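**July 2019** – Esix says its sorting arm at Grarberg will learn to handle packaging by copying people. Staff guide the gripper by hand while a small camera at the wrist records each attempt, and the firm has gathered 625 of them so far.

Its June notice spoke of "steady progress". It gave no success rate, and 27 attempts were dropped without a stated reason. Clear plastic is the harder test. Glare and reflections change with every small move, and a system trained under one set of lamps may do badly under another.

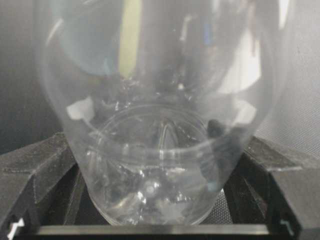

Are 625 attempts enough? Esix hasn't shown that they are, and it has yet to publish any trial on containers the system didn't meet in training. Recording goes on at Grarberg.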